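Plutar tabletop frame and felt kit: seven months on a two-arm sorting cell

Reviewed by Lucyna Gajewski, April 7, 2019

I'll start with the bit that sold me. The Plutar kit went onto our old table in 20 minutes, and I'd set aside a whole afternoon for it! Four sides of black metal frame, a sheet of green felt, a bag of fasteners and a pair of corner keys. Jong-dae Do held one end while I did up the other, and then we both stood there wondering what to do with the rest of the day.

Our cell is a plain one. Two arms face each other over the table, each on its own bracket, and we use it to test pick-and-place routines on fruit and veg before anything goes near a customer's line. What I wanted from a work surface was a flat, dull, single colour that stays put, and a border the arms could be taught from.

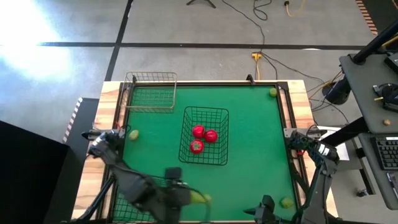
Colour is where the felt earns its money. Our old surface was a grey rubber mat, and the vision software would happily find produce in every scuff. Red on green is about as easy as it gets, so tomatoes came good on the first day. Limes were the ones I worried about, being much closer to the background, and I now leave a few straight on the felt, one of them out in the far corner near the frame, to keep the thresholds from drifting. They lean yellow enough that our detector copes, though I did spend 15 minutes fiddling with the saturation setting to get there.

The felt is smooth and lies flat, and wire baskets sit on it nicely. Changing a sheet means backing off the frame on one side, sliding the new piece under and working around with your palms. Do it with the arms parked high. I didn't the first time and wore a wrist joint in the shoulder (my own fault, and Clem Paewai still brings it up).

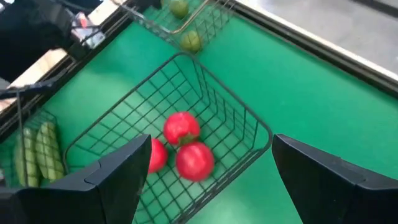 Fingers over the tomato basket, with the frame rail behind.

Gripes? A couple. The corner keys are soft and mine has already rounded off, so buy a decent one. Black rails also pick up a bit of shine under strong light, and Perihan Sarıgül had to re-teach our frame points with the blinds down. And lint! Run a roller over a new sheet before you start or your gripper pads will collect the lot.

We've put more than 600 cycles through the current sheet and I'm not ready to swap it. I've ordered a second kit for the other table, due in May, and Jong-dae has already claimed the spare felt for his bench.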